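# Handout 4: Noise complaints and the city council

Course: Local Government in Practice
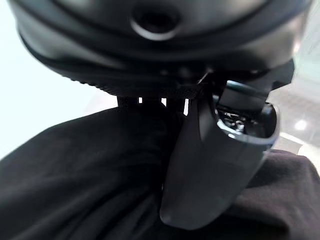 Last week we looked at who writes the noise rules. Today we follow one complaint, from the first letter to the council vote. The town of Drendeo is our case.

**Background**

Drendeo has 1291 households. The Pivemton warehouse stands at the end of a residential street, and its trucks are loaded at night. In September the council received 28 letters about it. Most of them asked for the same thing: no loading before the morning.

**What the code says**

- At the property line, the night limit is lower than the day limit.
- A complaint must give the date, the hour and the address.
- The code officer must visit within 2 working days.
- A fine is possible only after a written warning.

Please notice the second point. Many letters were put aside for the reason that no hour was given. The residents felt ignored, but the office had followed its own procedure.

**The hearing**

Over 80 residents came. The company asked for more time to move the loading door to the other side of the building. The council had three options: enforce the present code, change the code, or sign an agreement with the company. It chose the agreement. Some residents were against this, as an agreement can be changed later without a public hearing.

**Terms to know**

*Variance*: a permission to depart from a rule in one particular case.

*Nuisance*: use of property which disturbs the neighbors in a serious way.

**For next class**

Read the Dutura ordinance and compare its night hours with those of Drendeo. Write one page on which of the two is easier to enforce. Bring it on paper, please.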